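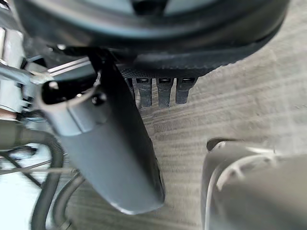 Photo: Omerović / Flideston

Every year somebody promises us a wireless charger that will end the hunt for the cable, and every year I end up back on the cable. The Valtard charging pad from Prurnier is the latest to try, and after 17 nights on my bedside table I can't say it has changed my mind.

The maker says you can drop your phone anywhere on the surface. In my use "anywhere" meant the middle two thirds. Put it down half asleep and you may wake up to 14 per cent, as I did in the first week. The little light stays on either way, so it tells you very little.

Speed is fair. A flat phone took 124 minutes to fill with its case off. With a thick case on it took much longer, and the pad stopped twice to cool down. Earbuds were fine.

The app is where I lost patience. It wants an account before it will let you dim the light, and it asked again after the update in December. Why does a charger need my email address?

It's well made, I'll give it that - heavy enough to stay put, and the cable at the back is a decent length. But the plug is sold separately, and at this price that's cheek. Wait for a sale, or keep your cable.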